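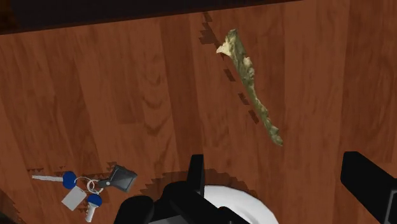 tarn_holler wrote:
I don't buy the headline number. A policy evaluated in the same renderer it was trained in will always look better than it is, and a success rate of 80 per cent in simulation says very little until someone publishes the matched real trials next to it.

k_ostler wrote:
The matched trials are the point of the write-up, though. The claim is that ranking is preserved between simulator and hardware. Absolute success is reported, but the authors say in the second section that it should not be read as a forecast. What Wisier is meant to tell you is which of two checkpoints is better, before you spend a fortnight on the arm finding out.

tarn_holler wrote:
Ranking over how many checkpoints?

k_ostler wrote:
10 checkpoints, 808 simulated episodes in total, wrist view only. The scenes are randomised: table texture, clutter, light direction, plate position. Hardware runs used the same task list with fewer repeats.

tarn_holler wrote:
Then the rank correlation has a very wide interval. With ten points, if the bottom few are obviously undertrained, you get a high coefficient for free. Drop those and recompute. I would expect the order among the remaining ones to be close to noise.

plumbline wrote:
Agree with tarn_holler on the statistics. I did the same exercise on our own results in March, using Clornton as the simulator, and the coefficient fell sharply once the early checkpoints were removed. The later ones were separated by less than the spread between seeds. We had been quoting the good figure internally for months.

k_ostler wrote:
Fair. The appendix has the per-checkpoint table but no intervals, so you can do the first part yourself. You cannot do the second part without the seeds.

greywether wrote:
Can I raise the shadows? The ones on the table have stair-stepped edges. The one round the plate is a big dark arc with visible blocks in it, and the ones next to the keys break up into little teeth. That is a low-resolution shadow map. A real wrist camera over a real table does not give you that, and a vision policy can latch on to it.

k_ostler wrote:
It can, but the shadow settings are identical for every checkpoint, so it should not favour one over another.

greywether wrote:
That holds only if all the checkpoints are equally sensitive to it. They won't be. A checkpoint trained for longer in the same renderer has had more time to learn that a blocky dark edge next to a plate means "rim nearby". It then gains in simulation and loses on hardware, and this is precisely the case where the ranking flips.

plumbline wrote:
We saw something of the sort. Softening the shadows at evaluation time cost our latest checkpoint more than it cost the one before it, and the two swapped places. Small sample, two tasks, so treat it as a hint.

mossop_lane wrote:
Newcomer to this side of things. Why not just turn shadows off?

greywether wrote:
You lose the contact cue. With a single wrist view there is no second camera to give depth, and the shadow closing up under a finger is one of the better signals that it is near the surface. Policies trained without it tend to stop high or press into the table. Filtered shadows are the usual compromise. They cost render time.

k_ostler wrote:
Render time was the reason given. They measured filtered shadows as 2 times slower per episode and decided against it.

tarn_holler wrote:
For 808 episodes that is nothing. It would matter for training. It does not matter for evaluation, and evaluation is what the paper is about.

k_ostler wrote:
Evaluation and training share one config in Wisier. I agree they should be split.

dunnock wrote:
I'll disagree with most of the thread. We use Dinu for the same job, with shadows that are no better, and it has been useful. It weeds out bad checkpoints before they reach the arm — nothing finer than that is asked of it. If the write-up had claimed only a coarse filter I don't think anyone here would object.

tarn_holler wrote:
I wouldn't. But it claims a ranking, and the abstract says "reliable".

dunnock wrote:
Then the objection is to one word in the abstract.

tarn_holler wrote:
The objection is to people choosing their final checkpoint with it.

plumbline wrote:
Both could be settled with the same run. Take the top half of the checkpoints, five seeds each, shadows as shipped and shadows filtered, and report the intervals. If the order survives the change, the word can stay.

k_ostler wrote:
I have a Clilatero allocation that is mostly idle and can do the simulated half. I can't do the hardware half, our arm is committed to another task. I'll post the table with seeds listed, and the config diff so that greywether can check the filter radius.

greywether wrote:
Please log the finger height at first contact as well. If the shadow is being used as a depth cue, it will show up there before it shows up in the success rate.

k_ostler wrote:
Will do. It is already in the episode record, it just isn't exported.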